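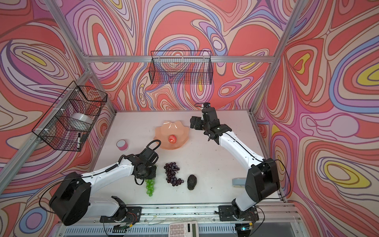 Home | Sites | Fire & Electrical | Food Areas | Archive

Ivora Building, ground floor kitchen and store
Quarterly inspection 2018-06-12
Inspector: Hina Marwat. Accompanied by Angus Paewai.

1. Fire door to corridor closes fully from any angle - FAIL. Catches on the floor strip at 15 degrees. Closer arm needs adjusting. Same comment in October.

2. Extinguishers in date, pins and tags fitted - PASS. Bracket by the sink has one loose screw.

3. Emergency lighting, function test - PASS. Fitting 36 slow to come on. Retest next quarter.

4. Portable appliances labelled - PART. Kettle and toaster in date. Microwave label unreadable, asset 2184. Take out of use until tested.

5. Fridge temperature log complete - PART. Four entries missing. Reading at inspection 4 C.

6. Hot tap, blended outlet - PASS. Whitelaw valve serviced, sheet signed by V. Goodwin.

7. Shelving fixed to wall, load notices displayed - PASS. Notice reads 100 kg per bay. Heavy stock still kept on the top shelf - move down.

8. Floor free of trip hazards - PASS. Mat edge lifting at the store door.

9. First aid box contents against list - FAIL. No eye wash, plasters low. Eun-ji Shin to reorder.

Actions on 1, 4 and 9 go to Merle Henare. Items 5 and 7 to be dealt with by kitchen users.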